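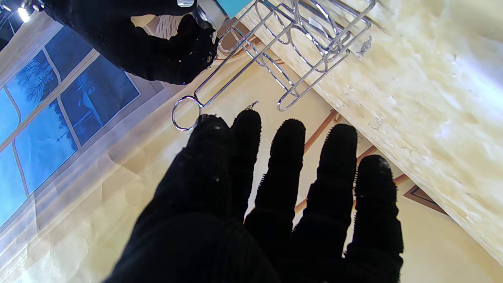 Ordenar el portacondimentos: lo que aprendimos enseñando a dos manos robóticas

Quien tenga en casa una de esas cestitas de alambre con asa sabe que parecen lo más sencillo del mundo, hasta que una intenta llenarla con prisas antes de que lleguen los invitados. En el taller de Kartha llevamos desde febrero trabajando en ello con dos brazos robóticos, y de tanto repetir la tarea nos hemos quedado con unos cuantos trucos que sirven igual para una cocina normal y corriente – ¡y que en casa ya aplicamos todos!

Primero, una mano para sujetar y otra para colocar. Nuestro método, que llamamos Rekau, parte de demostraciones hechas por personas: alguien mueve los brazos a distancia, se graba todo y el modelo aprende a imitarlo. Grabamos 1.159 demostraciones, y en 280 de ellas pedimos que se agarrara la cesta por arriba antes de meter nada. Al entrenar también con ese grupo, la cesta dejó de bailar en casi todas las pruebas. Con los botes altos, que pesan arriba, se nota muchísimo.

Segundo, deje sitio alrededor. Nosotros ponemos la cesta en medio de la mesa, vacía, y los frascos repartidos a los lados, para que la mano pueda entrar sin tropezar con el vecino.

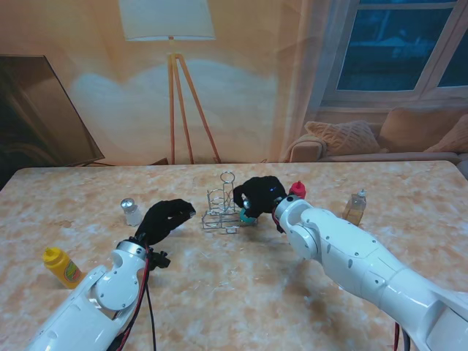
La cesta en el centro, con el espolvoreador de vidrio y el bote amarillo a la izquierda y la botella de líquido ámbar a la derecha.

Tercero, y este es mi preferido: agarre cada cosa por donde no vaya a estorbar después. Si coge un frasco por la base, tendrá que soltarlo antes de que toque fondo, y ahí vienen los golpes. En la evaluación hicimos 148 intentos con objetos que el modelo no había visto, y los fallos se concentraban justamente en ese último tramo, el de bajar y soltar.

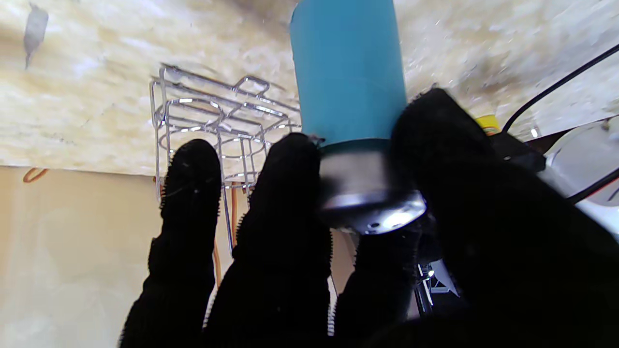
Lo que mejor nos funcionó fue partir la maniobra en 3 tiempos: acercar, enderezar y bajar despacio. El modelo decide cuándo pasar de uno a otro, y si la pieza llega torcida vuelve al segundo sin empeñarse en empujar (cosa que más de una persona que conozco debería imitar con el lavavajillas). Con vasos metálicos conviene bajar todavía más despacio, que resbalan.

Si los alambres se han abierto con el uso, ciérrelos un poquito con los dedos, siempre con la cesta vacía, y compruebe que se apoya bien en la mesa. Nosotros lo revisamos al empezar cada tanda de grabación.

Publicado el 2025-05-15 en la sección Cocina y taller de Kartha.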